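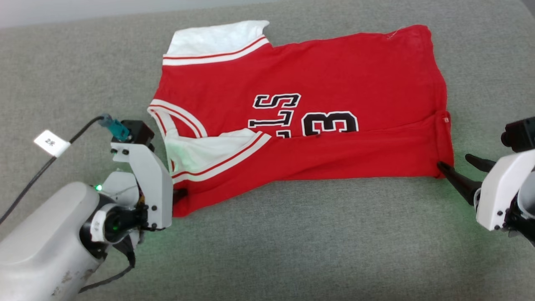 A red jersey between the two grippers at Lukdale.

Nilmini Chowdhury teaches folding at Lukdale, and her student is a two-armed robot. She steers the arms by remote control and the software records every move. One fold takes her 45 seconds on a good day. The company wants 3,000 of them by November.

Jerseys are slow work. The numbers are stiff, the collar is soft, and the fabric slides when only one side is held. Chowdhury starts over if a sleeve opening twists.

A camera at the wrist gives her a closer look at the fingers and whatever cloth is near them.

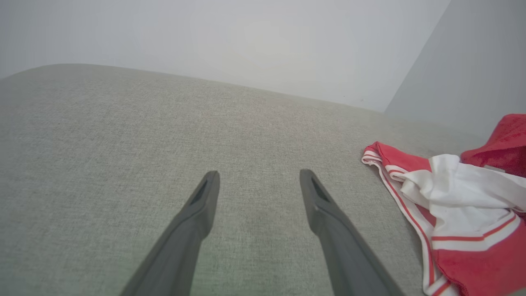

After the recording

Chowdhury has 147 good folds so far. Runs she doesn't like are deleted the same day. The rest go to Meng, the training program.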